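Prasdale cutting room, visit notes

The Prasdale plant opens its cutting room to outside visitors in July, in the hour before the afternoon shift. Our group went through in one pass, led by Lefteris Tsoukalas, who runs cutting and marker planning. Sewing and pressing were closed to us.

The building was put up for a shoe upper contractor and still has its original column spacing, so the three cutting lines stand closer together than a new plant would allow. Fabric comes in from the Sarnano warehouse on rolls and rests overnight before spreading. Knits rest longer. Tsoukalas gave the normal lay as 50 plies for shirting and far fewer for anything with elastane. Markers are nested in Clirkano, which the plant adopted after dropping an older package that handled stripes badly.

Most of the hour went on the cutting surface. It is treated as a consumable and has its own log sheet, separate from the log for blades.
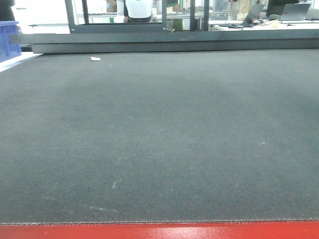

How often is the surface replaced?

At 780 running hours, or sooner if small parts such as collar stands begin to come out of tolerance.

Scuffing and streaks on the mat are noted in the log but do not trigger a change by themselves. Lint and paper scraps are brushed off toward the far side between lays. Replacement material is ordered from Yeom, cut to width. Lead time was not stated.

We were then shown the bundling tables. Parts are ticketed by size and shade lot, tied, and sent up in bins. The recut rate is posted weekly on the wall by the stairs. Bin 71 was set aside with a shade query on a navy twill, and the discussion of that took up the remaining time.

Ear protection is issued at the door. Parking is at the rear, past the loading dock.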